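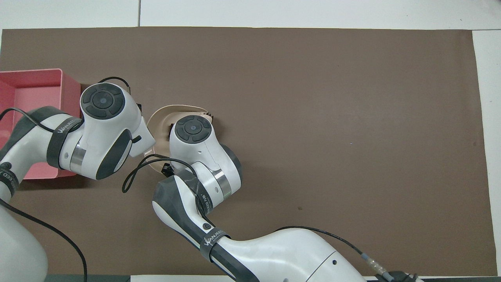 Ledthorpe asks: can a robot do the chores yet?

LEDTHORPE, November – Short answer from me: sometimes, and slowly! I run the Seltari chore trials at Lasano, and today we're putting out our first results.

Seltari is two white arms at a table, and we give them the dull stuff. Pick up a beige plastic tray-like thing, put it in the pink bin, go again. We logged 1405 tries at jobs like that, on a brown paper top so the mess stays put. Simple pick-ups went well. Anything with a wavy rim or an odd edge took far longer, and folding towels was a disaster (I folded them myself in the end).

So would I let it loose in my kitchen? No. On a shop floor, sorting one kind of part all morning, I'd say we're close – and I was the grumpy one about this last year.

The full report runs 51 pages and it's free to read. Tai, our next round, starts after the winter break with 700 new tries, mostly dishes and shelf stocking. If you run a small shop and have a boring job you'd like us to test, write to the Lasano press desk.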